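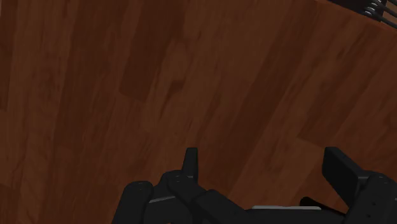
Wood strip surface from above, gripper at the bottom. Render.

8 Jan 2024

Back at the incident log after the break and I have forgotten half of what I knew in December. The job is still the same one: take the police media releases and the matching news stories, and get the tagger to agree with a human on who was arrested, where, and for what. We have 318 pairs in the Tirnlow set now. I read 77 of them this morning with a very large coffee and my eyes are done.

The assault stories are the worst by a mile. Take the one outside the Kornitz stadium - the release says a man was arrested at a house the next morning, the story says he was arrested "after the game", and the tagger happily puts the arrest at the stadium gate. Same mistake on the parking lot fight and on the guy with the folding chair. It grabs the place name closest to the word "arrested" and runs with it. I can't even be mad, I did the same thing myself on two of them and had to go back and fix my own labels!

Lihua Lu thinks we should split place into two fields, place of offense and place of arrest. I was against it before the break (more columns, more things to get wrong) but after this morning I'm coming around. Tried it by hand on the Gostadell stories and it went quickly. Most of them only fill one of the fields and you just leave the other blank.

Second headache, "charged" versus "accused". The local paper swaps them around to keep a paragraph from sounding dull, and the release only ever uses one. Going with the release when they disagree. Lihua, if you read this and hate it, say so before I relabel everything.

Also found the same arrest in there under two headlines, one with the man's age and one without. The duplicate check missed it - it only compares the first 200 characters, and the second version opened with a long bit about the crowd and the final score. Bumped the check to compare the body text too. Haven't rerun it. Might be slow.

Alemayehu script fell over again on the stories with "read more" lines stuck in the middle of a sentence. I put in a filter that throws out any line starting with those words in caps. Ugly but fine for now. It will break on the papers that write "related" in its place, so somebody remind me.

To do
- relabel Kornitz stories with both place fields
- rerun duplicate check on the whole set, leave it going over lunch
- ask Lihua about suspects who get named in the story but not in the release. I've been leaving names out completely
- February batch needs a folder and I need to stop calling folders "new"

Left the Gostadell sheet open on the shared machine, please don't sort it by age again, the rows don't travel together.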